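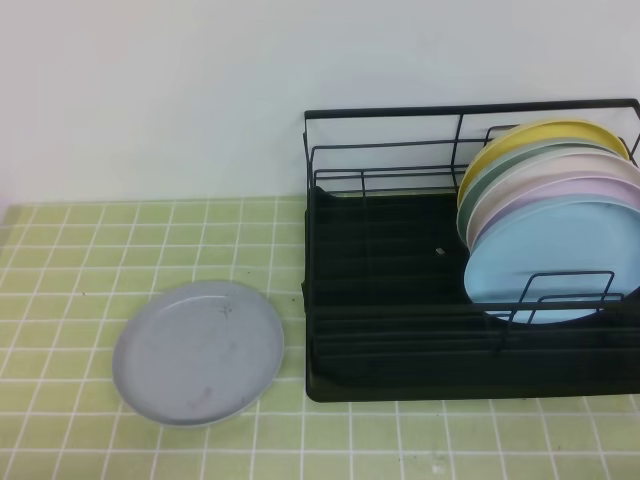 Putting plates in a rack: how many examples is enough?

gladys_castano
Posted 09:40

We're teaching a pair of arms to load a drying rack. One plate on the counter, the rest already standing, pick up the loose one and slot it in. We have 294 examples so far, all driven by hand by me and one colleague, who has started seeing plates in his sleep.

Trained on those, it picks up the plate nicely and then dithers over the slots like someone choosing a pew. Do we just collect more? My manager has the number 3210 in his head and won't say where he got it.

Gladys Castaño, Hallari

ovenglove
Posted 09:58

He got it from wanting a number. We stopped at 700 for bowls and the last few hundred bought us very little. What did help was moving the rack. If it sits in the same spot for every run, your arms have learnt a spot.

rengifo_tom
Posted 10:15

Disagree with ovenglove, a bit. Moving everything at once with 294 runs is how you get a model that's mediocre everywhere. Nail one layout, then shift the rack a hand's width at a time.

Also, do you and your colleague fill the same slot? Dithering often means two people with two habits.

gladys_castano
Posted 10:31

Ah. I go for the slot next to the other plates. He goes for the far end "to give it some air". We have had words about this at home time.

ovenglove
Posted 10:34

There's your dither.

Still think Tom's wrong about the layout. By the time you've nailed it you've got a very expensive plate rack attendant who can't cope with a nudge.

hedel_bench
Posted 11:20

Write the rule down before you record another run. Ours is on a card taped to the bench: next free slot beside the stack, and start again if you bump anything. We threw out every run that broke it. Painful for an afternoon.

And swap which colour is the loose one, if your set comes in colours. We had a model at Hedel that was superb with the yellow plate and regarded the others as scenery.

rengifo_tom
Posted 11:26

Don't throw the bumped ones out! A run where you knock the wire and recover is worth 3 clean ones.

hedel_bench
Posted 11:41

If you recover. Half of ours were just a person swearing with a gripper.

gladys_castano
Posted 14:05

Right. Went through the lot over lunch and labelled each run by whose slot it was. Retraining on mine only, which my colleague is taking well. Rack stays put for this round, then I'll start shifting it. Will post the result, unless it's embarrassing.

ovenglove
Posted 14:09

Post it especially then.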